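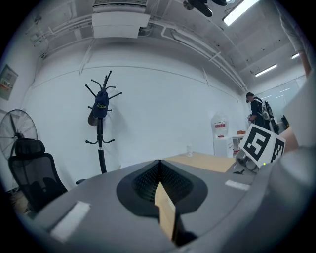 Betreff: Re: [Vertriebspartner] Tretero-Smartphones: Umstellung auf den Online-Verkauf

Sehr geehrte Damen und Herren,

zu den Rückfragen auf die Mitteilung aus der Abteilung Handel nehmen wir wie folgt Stellung. Die ursprüngliche Nachricht ist zum besseren Verständnis auszugsweise zitiert.

Ibrahim Ogbonna schrieb:
> Carrasco wird die Geräte der Reihe Tretero ab Dezember
> vorrangig über den Online-Marktplatz Warnuveck anbieten.
> Der stationäre Fachhandel wird weiterhin beliefert, die
> Mindestabnahme je Bestellung beträgt künftig 10 Geräte.
> Bestehende Rahmenverträge bleiben hiervon unberührt.
> Wir bitten um Rückmeldung, sofern Klärungsbedarf besteht.

Zur Mindestabnahme: Die genannte Menge bezieht sich auf die Bestellung insgesamt. Unterschiedliche Farben und Speichergrößen dürfen kombiniert werden. Zubehör wird nicht angerechnet.

Zu den Rahmenverträgen: Derzeit bestehen Verträge mit 1.041 Händlern, von denen fast 900 ihre Bestellungen bereits über das Partnerportal aufgeben. Die übrigen Händler können bis zum Ende der jeweiligen Vertragslaufzeit schriftlich bestellen. Eine Verlängerung dieses Verfahrens ist nicht vorgesehen.

Zur Preisgestaltung: Mehrere Partner haben angefragt, ob auf Warnuveck zeitweise niedrigere Preise gelten werden. Die Händler sind in ihrer Preisgestaltung frei, dies gilt auch für den Marktplatz. Über eigene Verkaufsaktionen von Carrasco werden die Vertragspartner vorab über diese Liste unterrichtet.

Zur Gewährleistung: Geräte, die ein Kunde online erworben hat, sind im Fachgeschäft nicht zurückzunehmen. Die Annahme zur Reparatur ist den 29 autorisierten Servicestellen vorbehalten. Das Zentrallager Berkham nimmt keine Sendungen von Endkunden entgegen; solche Pakete gehen an den Absender zurück.

Offen ist noch die Frage der Vorführgeräte. Hierzu liegt uns eine Entscheidung der Geschäftsleitung bislang nicht vor.

Weitere Anfragen richten Sie bitte unter Angabe Ihrer Händlernummer an die Vertriebskoordination und nicht an den gesamten Verteiler.

Mit freundlichen Grüßen
Carrasco
Vertriebskoordination Fachhandel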